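Residents asked to sort the small stuff as Mekley collections change

28 Oct 2025

Households in Mekley will be asked to sort their kitchen and bathroom rubbish into fewer containers from next month, after the town council agreed to drop the separate bag for small plastics.

The change affects more than 2,000 homes. Under the old arrangement, people were expected to keep thin plastic wrappers apart from bottles, tubs and cans. From November all of these can go together in one recycling container, while tissues, paper towels, used sponges and lined paper cups go in the general rubbish.

Bergþóra Ásgeirsdóttir, who runs the council's waste office, said the question people ask most often is about the odds and ends left after a meal or a tidy-up of the living room.

"A newspaper or a wine bottle gives people no trouble," she said. "They ring us about a paper cup, or a sponge, or a bottle with a plastic sleeve round it. We wanted a rule that could be read out over the phone in one breath."

The new leaflet asks residents to clear everything on to a table first and sort it there, before anything goes in a bin. Cans may be crushed. Plastic bottles should be emptied, and the caps can stay on.
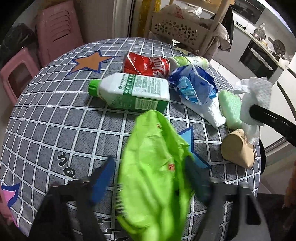
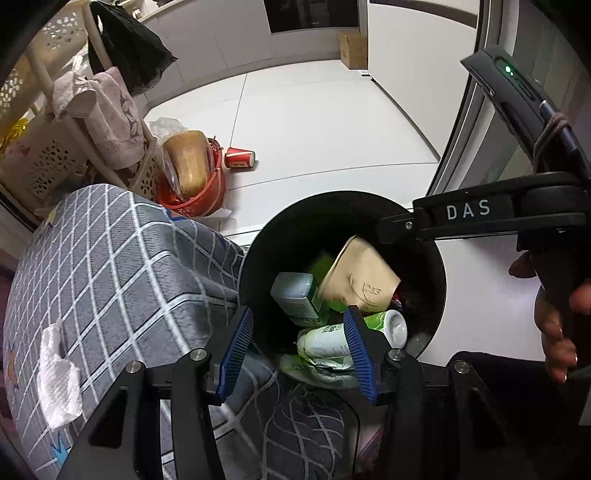

A household clear-up: small packaging, paper and plastic.

Paper cups have caused the most argument. Most have a thin plastic lining and the sorting plant at Garba does not accept them, even when they have been rinsed. Oddur Gunnlaugsson, the plant's shift manager, said a load with too many cups in it has to be pulled off the line and gone through by hand.

"The same goes for tissues," he said. "They get into everything. Once they are stuck to the inside of a can there is very little we can do with the can."

The plant will take bottles with printed labels, and labels do not need to be soaked off. Full-length sleeves should be removed if they come away easily. Carrier bags are not wanted in the recycling at all, and the council is suggesting that people keep the clean ones in a basket or drawer and use them again.

A trial of the single container was held in June in 12 streets near the Endero bridge. The council said complaints fell during the trial, although two streets asked for larger containers, and those requests are still being looked at.

Not everyone is pleased. Despina Christodoulou, who lives in one of the trial streets, said she had spent years teaching her children to keep wrappers separate and now had to tell them to stop.

"It is easier, I will give them that," she said. "But the leaflet came after the first collection and we had already put the cups in the wrong one."

Ketill Ingvarsson, a neighbour, said he would like a list that could be stuck inside a cupboard door - the present leaflet folds out to the size of a road map.

The council said a shorter version was being printed and would be delivered with the new containers. Collection days stay the same, and general rubbish should still be tied in a bag before it is put out. Old small-plastics bags can be handed in at the library or used up for general rubbish.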